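Household Organization, Unit 4
Handout: Small Drawer Boxes and the Work Surface
Instructor: Gisela Maldonado
Clescombe Adult Learning Center

Bring this handout to the practical. Read it together with the Unit 3 notes on sorting, which cover what to throw out and what to keep. Unit 4 starts after that point, when you have a pile of small things that are staying.

1. What counts as a small item

For this course, a small item is anything that fits in a closed hand and gets used at a desk or table. Clips, spare keys, batteries, thread, erasers, and screws all qualify. Chargers with long cords do not. They go in the cable section (Unit 6).

2. Types of containers

Open tray. Fast to use, collects dust, spills if bumped.

Lidded box. Good for things you need a few times a year. People stop opening it after a while and start leaving things on top.

Multi-drawer box. Takes up little table space for what it holds, and each drawer can have its own category. Drawers may be solid, clear, or tinted.

The rest of this handout deals with the third type.

3. Clear, tinted, or solid

A clear drawer shows everything, including the mess. A solid drawer hides everything and needs a label. Tinted plastic falls between the two. You can tell that a drawer has something in it, and often pick out a dark or large item, but small pieces blur together. Put a label on a tinted drawer if it holds more than one kind of thing.
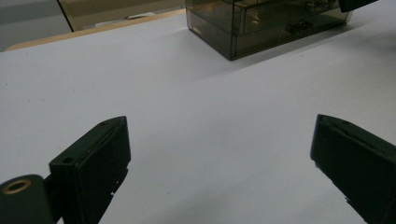
Fig. 1. Smoky-brown drawer box on a white tabletop. Some of the contents show through the walls.

Compare how the two drawers in Fig. 1 read from outside. A small dark object can be made out in the lower one, near the front right. In the upper one, the items toward the right are only blurry shapes. Think about which of your own things you would want to recognize without pulling the drawer out.

4. Placing the box

Set the box toward the back of the table on the side of the hand you don't write with. Leave room in front for the drawers to open all the way. A drawer that stops against a lamp or a stack of paper will not get used.

Measure before buying. The example we work through in class is a desk 900 mm wide and 400 mm deep. On a desk that shallow, a box with its drawer fully open can use up most of the depth. Turn the box or move it to a shelf. At 1000 mm wide you gain a little room at the side, but the depth problem stays the same.

5. Filling the drawers

Lower drawer: heavier things, and things used less often.
Upper drawer: things used every day.
One category per drawer if you can. Two at most, with a divider between them.
Do not fill a drawer past the height of its front.

Fermín Retamal's notes from the June course suggest lining each drawer with thin felt to stop rattling. It works well for keys and coins. Skip it for thread and anything that sheds, as the lint stays in the felt.

6. Cleaning

Empty one drawer at a time. Wipe plastic with a damp soft cloth and a drop of dish soap, then dry it. Paper towels can leave fine scratches on tinted plastic. Wipe the table under the box too.

7. Practical

Work in pairs. Each pair gets one drawer box and one bag of mixed items from the supply cabinet in Room 276. Sort the items, assign drawers, and write labels where needed. Then trade boxes with another pair and try to find three things they name. Write down which drawer you opened first each time.

Hand in your sheet to Mahsa Azimi before you leave. Put both names on it.

Reading for next time: Unit 5, shelves and vertical storage, sections 1 to 3.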